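Forkamix incorpora brazos robóticos a la preparación de tejidos en su taller de Lacroix

La empresa de confección textil Forkamix ha puesto en marcha en febrero dos puestos automatizados en su taller de Lacroix, dedicado a ropa de cama y artículos de temporada. Los equipos, integrados por la firma Dradeck, recogen las piezas de tela ya cortadas y las presentan a la mesa de costura.

Hasta ahora, esa tarea se hacía a mano durante todo el turno. El taller prepara 3.768 piezas por semana, y cada una obligaba a inclinarse sobre la mesa, separar la tela y girarla. Con el nuevo sistema, las operarias pasan a revisar costuras, ajustar los programas y atender las piezas que el robot aparta.

La plantilla se mantiene. La empresa ha impartido 578 horas de formación dentro de la jornada laboral y ha revisado la categoría profesional de quienes manejan los puestos. La rotación entre costura, revisión y robot se hace cada dos horas, según lo acordado con la representación del personal.

Los tejidos finos siguen siendo lo más difícil. Durante las pruebas se registraron 537 incidencias de agarre, en su mayoría dobles capas y bordes deshilachados, que sirvieron para corregir la presión de las pinzas.

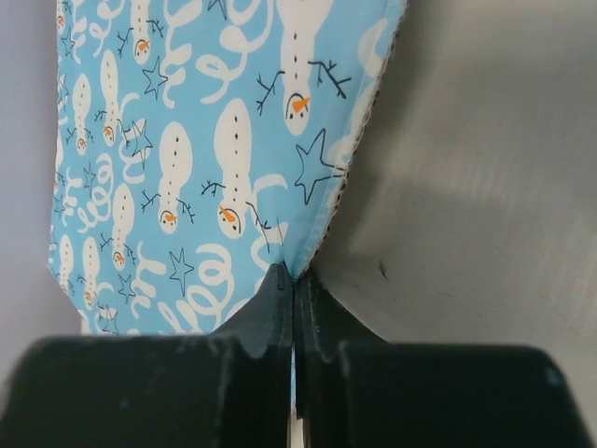
Forkamix prevé instalar un tercer puesto antes de la campaña de invierno, destinado a la línea infantil Prondell. Los pedidos de menos de 100 unidades continuarán preparándose a mano.

Para más información, el departamento de comunicación de Forkamix atiende a los medios de 9.00 a 14.00 horas.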